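September 2018

Armelle Lemaire came by for lunch and stayed until the light went, so the dishes are still in the sink and I don't care one bit. She brought plums and that hard cheese from the Kurgate market that I pretend not to like (I had three pieces), and I cut it with the old Sabatier, which badly wants sharpening. We talked about her sister, and the roof, and whether I will ever get around to the winter quilt. I have been promising that quilt since March!

What I keep coming back to this evening is the paper and the tape. I do love a big sheet of brown paper laid flat, there is something so calm about it, and then the blue tape going across it in long lines and making squares, well, rectangles really, each one waiting for its own thing. Mother used to mark off her cutting table just like that, with a yardstick and a good deal of muttering, and she never could get two pieces of tape to meet tidily either. I remember being allowed to hold the roll, at 15, as if it were a great honor.

Blue tape on brown paper, and the little wire rack with the green bottle in the second one.

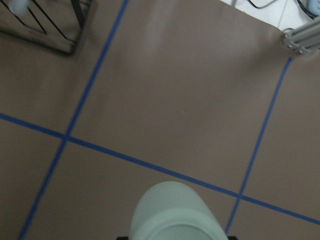
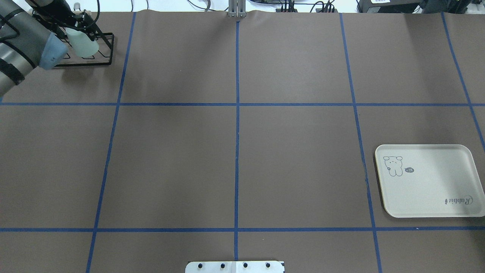

Anyway, I have made up my mind to do the sewing room properly before the cold weather. Armelle says to start with the drawers and I say start with the table, and I expect we'll both be ignored by whatever mood I wake up in. Corinne Pettigrew still has my long ruler, so I must telephone her tomorrow, and ask after her knee while I'm at it. The tape at the hardware store is cheap enough that I may buy two rolls. Now to bed, with the last of the plums.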